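Subject: Re: [burix-neighbors] Plate supper for Wiroj

Xiaoqing Shen wrote:
> Is the supper still on for Wednesday? And do you
> still need shirts for the raffle table?

Yes to both. Serving starts at 5 p.m. at the Yuan Street hall. We have sold 122 plates so far and can cook 200. Everything goes toward Wiroj Ratanaporn's hospital bills — the online page stands at $980.

1. Shirts. Plain white or light colors, any size. Drop them with Xuelian Zou by noon.

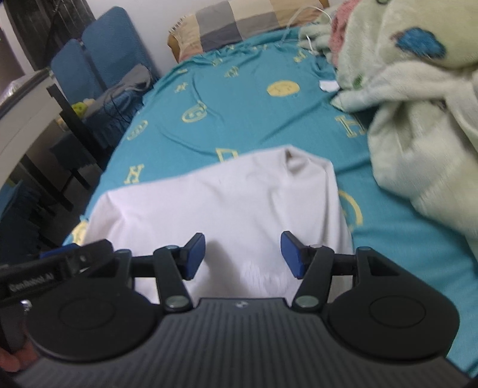 2. Drivers. Baoshan Han has three so far and would like another for the north end.

3. Desserts. Please label anything with nuts. Plates you want back should have your name on the bottom.

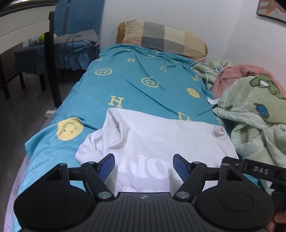

White T-shirt on the smiley-face sheet

Parking is behind the hall, not on the street.

Jinlong Fang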